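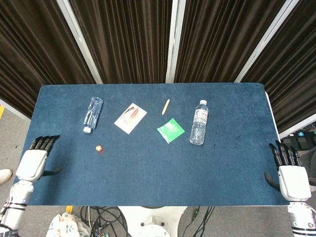

I have been through four desk mats in as many years, and the Plarar felt mat is the first one I'd buy again with my own money. I do a lot of fiddly paper stuff at home (cards, labels, a bit of bookbinding when I'm feeling brave) and my old table is scratched, loud and cold on the wrists from October on. Felt fixes all of that. I went for dark blue after a long back-and-forth with myself over the gray, and I'm so glad I did, because a white card just pops on it, and so does the white cap of a water bottle lying on its side. On my old beige mat I was forever patting around for things I was looking straight at!

Size first. Mine is the large, and it covers the whole work area of my table with a little white edge left to spare on the right. It came rolled, and the corners curled for 2 days. I put cookbooks on them and forgot about it, and they've been flat ever since.

The felt is dense and short, more like a pool table than a craft store sheet. Pens don't punch through if you write on a single page, though I still slide a magazine under anything I care about. It sheds a bit at first. I got fuzz on my sleeves for the first week, then a good going-over with a lint roller ended it.

Now the gripes. Crumbs! Dark blue shows every last one, plus eraser bits, plus cat hair if you have a cat (I have a lot of cat). And glue is a disaster. One blob of craft glue dried on mine in April and I've picked at it ever since with no luck, so if you do messy work, get the Tedau wipe-clean one and live with how slippery it is. I had the Tedau for a year and it was fine, just noisy — scissors going down on it sounded like a dropped tray.

Price is $35 for the large, shipping included. I paid it without a coupon and grumbled a little. The shop in Sinddale had the smaller one on the shelf, so go feel it first if you live out that way.

I'd give it four and a half out of five. Half a point off for the glue, and that's partly on me.

2,484 views · 35 shares · 3 comments

bluethread: Does it slide around? My table is glossy and everything skates off it.

paperandpins: Mine stays put on glass, but I used a bit of shelf liner underneath.

mossyoak: Try a warm iron over parchment on that glue spot, it worked on my felt board. Slowly though!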